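Home Projects Showcase About the course Contact

Filed under: Student projects, Robotics, Year 2 reports

Teaching a Robot to Tidy Small Things: Final Report

Our project set out to find whether a robot arm could learn to put small, fiddly items away in a box by copying people. We chose jewellery early on and never regretted it, even during the week when every earring in the kit seemed to have lost its partner. Rings, beaded bracelets and earrings are light, they roll, they tangle, and they all need picking up in a slightly different way. If you want to find out what your demonstrations are missing, a bracelet will tell you in a single afternoon!

Two ways of showing the task

We recorded demonstrations in two ways. The first was remote control. One of us sat at the Werkitz bench with a pair of hand controllers and drove the arm, watching it over the top of the screen. The second was a hand-held gripper with two fingers and a camera on it, which you carry about and use to do the job yourself. The robot is not involved at all until later, when the recordings are turned into movements it can follow.

Remote control has one big thing going for it – whatever you record, the arm can certainly do, since the arm did it. But it is slow. There is a small delay between your hand and the fingers, and with something as thin as an earring post you end up creeping down towards it, stopping, and creeping again. The model learned our creeping very faithfully. Our early test runs had the arm pausing over every item exactly as we had.

The hand-held tool was far quicker and much more fun. It also let us leave the bench, so we recorded on tables, on carpet and on beds at home. We collected 1,104 demonstrations altogether, 522 of them by remote control and the rest with the hand-held tool.

What we learned about recording

Soft surfaces changed everything. On the bench you can bring the fingertips down until they touch, close them, and lift. On a blanket the fingertips sink in, and if you close them at that point you pick up a pinch of fabric along with the ring. We found it best to come in at a slant, press very lightly next to the item and close while already starting to lift. That took practice, and the first Friday of recordings at home had to be thrown out because we had each invented a different method.

After that we wrote a short set of rules and stuck to them:

Start with the fingers open and all the items in view.
One item per demonstration, from first movement to release.
Pick bracelets up by the beads and leave charms alone, as they swing.
Lower the item into the box before letting go. Dropping from a height makes earrings bounce.
If you miss, try again in the same recording. Do not delete it.

The last rule was argued over for ages. Some of us wanted only clean examples, but once we kept the second tries, the robot began having second tries of its own, and watching it miss a ring, back off and go again was easily the best moment of the project.

Processing and training

Recordings went into Ikingate, our course's shared store, where we trimmed the waiting time at each end. We used Rakena to line the camera view up with the hand movement. Quick turns of the wrist caused trouble here – the tracking would slip and the path would jump sideways – so we learned to turn smoothly and keep something with a bit of pattern or an edge in view.

Training ran overnight. The model we called Zutinlow 2 used both kinds of recording together and was the one we took forward to the final tests in November.

Results

We gave it 80 trials on the bench and on a folded blanket. It was most reliable with bracelets on the bench. Single earrings on the blanket remained the hardest, and when it failed it was nearly always by closing slightly too high. We think more slow, close-up recordings on fabric would help, and the next group is welcome to all of ours.

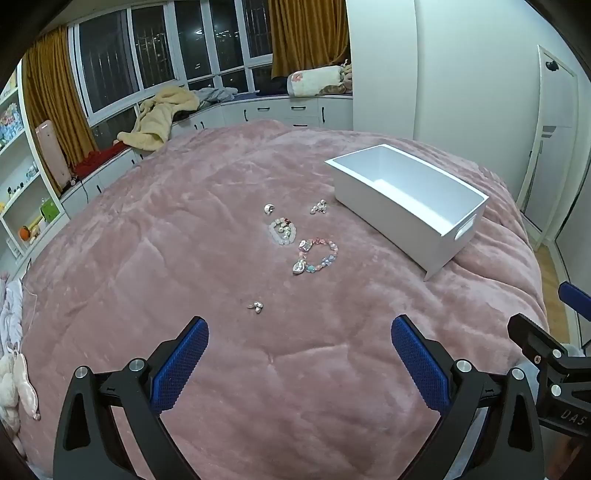

Why record with a hand-held gripper when the robot can be driven by remote control?

It is quicker, and you can take it to places where there is no robot. You also feel the item through the tool, which makes small pick-ups easier to do well. The recordings still need checking afterwards, as a person can make movements that the arm cannot copy.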